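October 17, 2025

Forty-four kept today, 11 thrown out. The plan on the whiteboard still says 200 for the week and I still don't see it.

Drove in from Bundine in the dark and had both arms homed before the kettle boiled, so at least the morning started well. Boards and harnesses again, same as yesterday. Pick up a board, set it on the paper in the steel tray, pick up a harness, lay it beside the board, let go, back off. I could do it with my own hands in the time it takes to line up one gripper. I know that's a cheap complaint and I make it every day.

The boards I don't mind. They're stiff, and if you come at the edge square they behave. It's the harnesses that eat the hours. You drop one in a tray and the wires go wherever they like, and then you have to decide which bit to grab. I go for the connector if I can see it. The operator on the other shift goes for the middle of the bundle. Both of us have been marked as correct. So what exactly is Lomia meant to learn from that? I asked at the catch-up and was told variety is good for it. Last January I was told to be more consistent. I wrote that one down at the time, so I'm not imagining it.

The glare is bad too. Whoever chose glossy orange for the trays never had to look at one through a gripper camera. From across the table they look tidy, very good for visitors. Up close you get big white patches sliding over everything as the wrist turns, and you're steering by memory through half of it. I've asked for matt ones. Apparently Treloar uses the shiny ones on their own line, so the shiny ones stay, and I suppose I can't argue with that part. If the thing is going to work at their place it had better cope with their trays. I'd only like somebody to check whether it's learning the parts or learning the reflections. There's a test for that, surely. I haven't seen it run.

Saved some stills before I shut the station down.
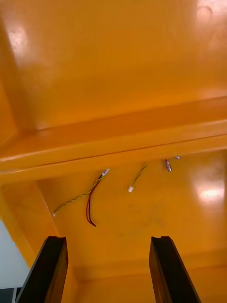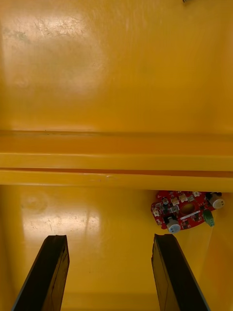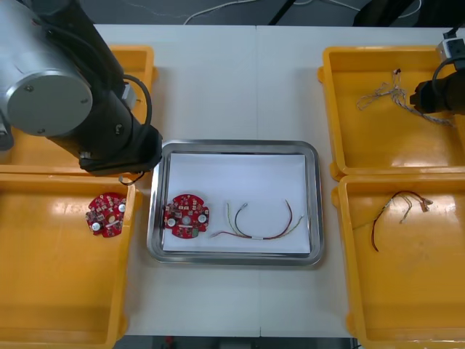
*First two from the gripper cameras, harness wires and then a red board; last one from the fixed camera, steel tray in the middle with the paper in it.*

Looking at them again at home, the wires in the first one bother me. Thin yellow-green pairs and a red-and-black one, against all that orange. I can pick them out because I know what a harness looks like. A white connector a bit further over and it would be sitting next to that bright patch, and good luck to anyone finding it. The scratches in the second one show up better than half the wires do.

Of the 11, most were my own fault. I let go too early, or I bumped a rim, or I sat there dithering for so long that the review tool flagged it. Two I'd have kept. I fumbled a harness, went back for it, got it the second time and set it down properly, and the reviewer cut both of those for "hesitation". But that's what picking up a harness is like! If every example we hand over is a clean grab on the first go, then the first time it misses one it won't have a clue what to do next. I put a note in the log saying so. The last note I put in the log has had no answer.

Running total for this task is 352. Stavthorpe's slide has a curve on it that goes up very nicely to the right, and somewhere past where we are now it levels off at a number everyone likes. I asked where the curve came from and it was another task, a different gripper, stiff parts only. No wires in it at all. I'm not saying it won't work. I watched the first trained run last month and it did put a board down where it should go, and I'll admit I was leaning forward in my chair. Then it went for a harness and closed on nothing, lifted the nothing, carried it over and opened up very gently above the paper. Somebody clapped.

Shoulder is sore again on the right side. The chair needs to come up or the controllers need to come down. Tried a folded jumper under my elbow after lunch and it helped for an hour.

Things to do tomorrow: ask again about the matt trays, or failing that a cloth over the lamp. Settle with the other shift whether we grab connectors or bundles, and get it in writing this time. Fresh paper for the steel tray. Find out who is actually reading the log.

Leftover soup for tea. Bed by ten if I stop writing about wires.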